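From: Silvia Holub
To: Sultholm kitchen list
Date: 11th February
Subject: Re: Re: the gray table and what may stay on it

Oľga Tóth wrote:
> Hello all,
> I came in to cook yesterday evening and I could not find a free place
> on the table for one cutting board. There were bags, two jars of
> Ollero olives, a box of cables and somebody's mail. I moved it all to
> the window bench. Please take what is yours.
> Also, can we agree finally what is allowed to stay on the table? In
> August we said "only small things", but everyone has a different idea
> of small.
> Oľga

Dear Oľga, dear all,

Thank you for writing this, and for moving the things. The olives were mine and I have taken them home. The mail is for Dalibor, I put it in his box by the door.

I agree that "only small things" was not a good rule. I was the one who proposed it, so I can say this without offending anyone. I would like to propose a different one: after cooking, the table goes back to almost nothing. Food which will be used the same day can stay, if it is clean and whole. All the rest goes to the shelf, to the fridge or home with its owner.

I tidied this morning before the others came, and it took me seven minutes, with the wiping. I left out one lemon, for the fish which Ilaria wants to cook at noon.

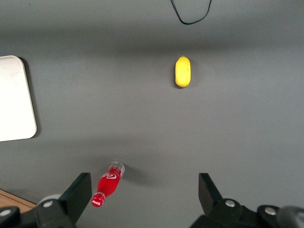 With the table like this I could roll out dough for two trays without moving anything, and I think Blažena will be glad too, as she always needs a lot of space for her dumplings. Please try it for a few weeks before you tell me that it is too strict.

Now the smaller questions, in the order as I remember them.

White boards. I know that some of you like to leave them out so that they dry better. I don't mind this, but please put them flat at the side and not in the middle.

Cables. Dalibor asked on this list if he may charge his phone at the table. I would say yes, but the cable should stay at the far side, away from the place where we cut. Last month I pulled one into a bowl of soup and I was not happy, and the phone also not.

Lemons and other fruit. We buy too many. The last order from Hudec was a full crate, and I found some soft ones at the bottom of it. I suggest that we order half next time. Ilaria, you make the orders now, is it possible to change it, or is the crate the smallest size they sell?

Cleaning of the surface. Please use only a damp cloth and the Drilar soap in the small bottle. Somebody used the rough side of the sponge near the corner and I am afraid that it will leave marks. A new table top would cost us 496, I asked for the price, and there is now 139 in the kitchen box. So we should be kind to this one.

One more thing which is not about the table. The big sieve is missing again. If you borrowed it – no problem at all, only write to me so I stop looking in the cupboards.

If anyone is against the new rule, please answer to the whole list and not only to me, so that we can all read the reasons. Oľga, would you like to write the rule on a card and hang it over the sink? Your handwriting is much nicer than mine.

Best regards,
Silvia

P.S. The box of cables is still on the window bench. I looked inside but I don't recognize anything. It can stay there until the end of the month, then I will ask Dalibor to bring it down to the storage room.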